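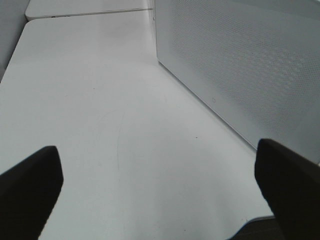 One of our evening students says German grammar finally made sense to her once she stopped being scared of it, and we loved hearing that!

Stilturik is a small language school in Bremen. We teach German to grown-ups who have moved here for work, for love, or just because they liked the city (we get plenty of those). We started with one class of 8 people and a borrowed blackboard, and since then 1,548 students have come through our beginner course, which we call Ene.

Groups stay small and lessons last 60 minutes. We talk from the very first evening, even if all you can manage is your name and what you had for lunch. Mistakes are welcome, and so are long, wandering questions about why a girl is neuter in German. We still get excited about that one. 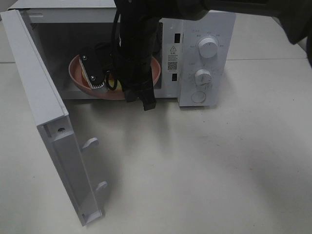
The microwave at Trokgate, door open

Our rooms are at Trokgate, up one flight of stairs. On Saturday mornings we run an open conversation table there, free for anyone who has taken a class with us, and it often spills over into a walk along the river.

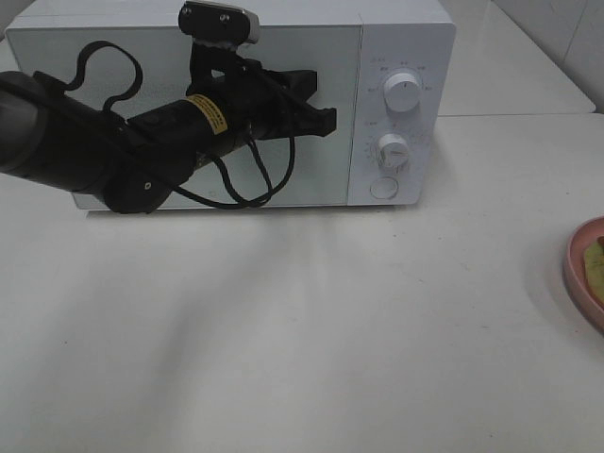

Our students come from 19 countries at the moment, so German really is the language everybody shares at the break. New Ene groups start in August. Come and sit in on a lesson first if you'd like to see how we do things!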